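# In Praise of the Pencilled Table

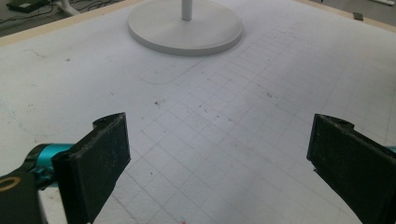 Why draw a grid straight onto a work table when you could buy a ruled mat? A mat slides, curls at the corners and is always a bit smaller than the job, while pencil goes exactly where you want it and costs next to nothing.

I love a marked-up table. I came to it through my neighbour Yee-man Sin, who cuts patterns and pads out parcels on a big white top and rules her squares right on the surface, and within a week I'd gone and ruined mine the same way (my husband's word, ruined!). It's the best thing I've done to any piece of furniture in 14 years of making things at home.

People get precious about white surfaces. They wipe them, cover them, put a cloth over the cover. But a pale top with faint grey lines on it is so much easier to work on than a blank one. Your eye has something to hold. You lay down a strip of felt and you can see straight away that it's crooked, before you've picked up the scissors, and you nudge it over and carry on.

And the lines don't have to be perfect! Some of mine have gone dark from being redrawn, others have nearly rubbed away under my sleeves, and I still find my way around them happily. Chak-lun Lui at the Monholm craft night thinks this is sloppy and rules his again every May with a steel edge. Fair enough, his colour blocks do line up better than mine. I'd still sooner spend that evening sewing.

Two bits of advice if you're tempted. Use a fairly soft pencil and a light hand, and try an eraser in a corner first, as some finishes grab the graphite and won't give it back. Then leave one side of the table plain. You'll want somewhere to put the tea, the tin of pins and whatever you're halfway through, and a grid under all that clutter is wasted effort.

Mine stops a hand's width short of the left edge, and I'm thinking of moving it in a little further.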